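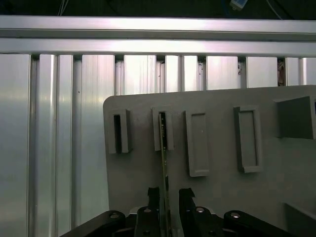

Gray panel with the slot holders, green board at the second one

Wednesday, May 1, 2024

Went in early to look at the new slot panel before Soo-ah Koo could sell me on it. She says it will save us the bench space. I'll believe that when I see the bench. It's a flat gray plastic thing, stood up against the aluminum framing, and I don't see what was wrong with the old tray.

The two narrow slots on the left I can live with. A thin board lined up at one of them looks sensible enough. But the next two are shallow pockets, and I asked what goes in those. "Other parts," she said. Which other parts? Reinholz quoted us 248 for the panel and I'd like to know I'm not paying for decoration.

Then the talk got around to Grallix, who want 953 for theirs and promise 4 weeks, which from them means summer. So we keep this one for now. I said I'd give it until the end of the month. Soo-ah wrote that down, a bit too cheerfully.

Still have to tidy up those thin cables hanging over the top rail. I said so in January too. Ate lunch at my desk, soup, not good.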